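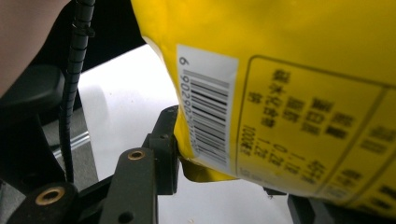
Snack in a yellow bag

Belcombe Climbing Hall: Frequent Questions

Can I eat inside the hall?
Yes, at the tables near the entrance. Please do not bring food onto the mats.

Do I need my own rope?
No. We lend ropes of 40 and 60 meters. For the outdoor trip in April you need one of 70 meters.

Can I come without a partner?
You can use the two auto belays after a short lesson.

Are children allowed?
Yes, from six years old, together with an adult.

Last updated 12 Feb 2020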